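A Bench of Its Own: Members Build a Laboratory Arm at the Okau Workshop

The Okau shared workshop has supported member projects in metalwork, furniture and electronics for many years. Its current robotics project, known as Fernis, is led by Afroza Nanayakkara, a former laboratory technician who wished to see whether an arm assembled with ordinary shop equipment could handle glassware with acceptable care.

The build has occupied two benches since July. Members cut the brackets, wired the joints and rebuilt the base twice after the first versions flexed under load. Expenditure to date stands at $1,348, most of it on motors. The control software was written on site and is kept in the workshop's shared library, where any member may revise it.

Fingers proved the most demanding part. Smooth pads allowed tubes to turn in the grip, and the present pair carries a grid of small raised bumps along each inner face – a pattern Ms. Nanayakkara settled on after roughly 346 trial lifts.
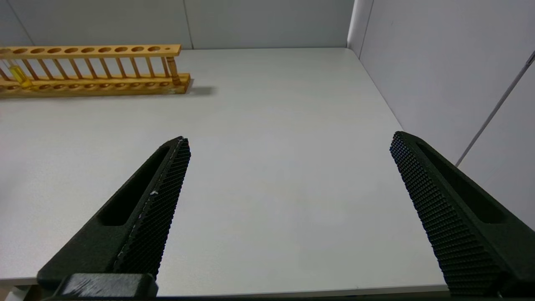
ASIRSTEAD, 9 January 2019

With the fingers open wide, the white table leaves ample room for an approach to the wooden rack and its tube of yellow liquid. Work now turns to the speed of the wrist, which Ms. Nanayakkara considers too high for filled glass.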